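Annual Review of Household Garments: Jerseys and White Shirts

Posted Jun 10, 2024
Filed under: Home, Laundry, Storage

The purpose of this post is to record the results of this year's review of the clothing kept at my residence in Uvimville, and to set out the procedure now in force for folding and storing athletic jerseys. Readers who followed the December post on winter bedding will find the format familiar.

The review covered all garments held in the hall closet and in the two lower drawers of the bedroom dresser. A total of 165 items were inspected. Most were returned to their places without further action. The jerseys and plain white shirts required more attention, as they had been stored together for several seasons and had not been refolded in that period.

Under the previous arrangement, jerseys were hung. This practice has been discontinued. The closet rod supplied by Buvora is adequate for shirts and light jackets, but the hangers left raised points at the shoulders of the heavier knits. All jerseys will now be folded and placed flat in a drawer, with white garments in a separate stack beside them.

Sorting was carried out on whatever flat surface was free. The carpet is acceptable for this purpose when it has been vacuumed the same morning. 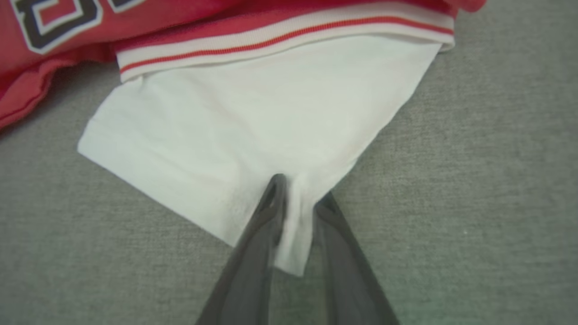

White cloth on the gray carpet, with the striped hem of a red garment along its upper edge.

Red and white items must not be washed together in this household. The rule was adopted after a pillowcase was lost to a new red towel, and no exceptions have been granted. Red garments are washed cold, inside out, with 3 or fewer other items of similar color. White shirts are washed separately with Drititz powder, which I have used for many years and continue to find satisfactory.

The approved method for folding a jersey is as follows. The garment is laid face down and the armholes are brought level. Each side is folded inward by one third of the width. The hem is then raised to the collar in two equal folds, and the finished piece is turned over so that the number faces up. Care labels are to be left in place and tucked inside the hem.

Large printed numerals present some difficulty. They are stiffer than the surrounding fabric and will hold a crease if the fold falls across them. Where possible, the first fold should be made just outside the digits.
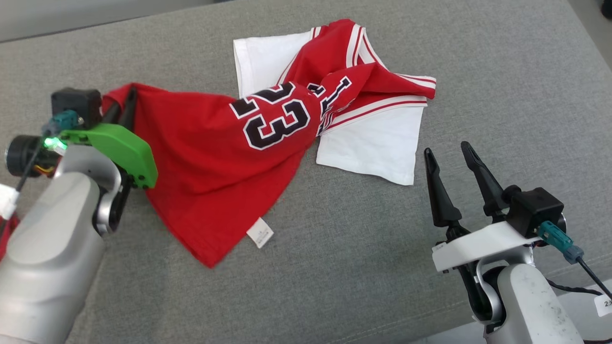

The red number 23 jersey on the gray cushion, twisted and bunched, with a white garment beneath.

The number 23 jersey will be retained. Its trim remains a favorite of mine, and it has been assigned the front left position in the upper of the two drawers.

Two items from the review remain open. The first concerns drawer dividers. A set from Pillai has been considered, but the drawers are shallow and I have not yet confirmed the measurements. The second concerns a group of white undershirts whose collars have stretched. These will be cut into cleaning cloths over the summer.

Comments regarding the folding procedure may be submitted below. Questions about the bedding post should be left on that page.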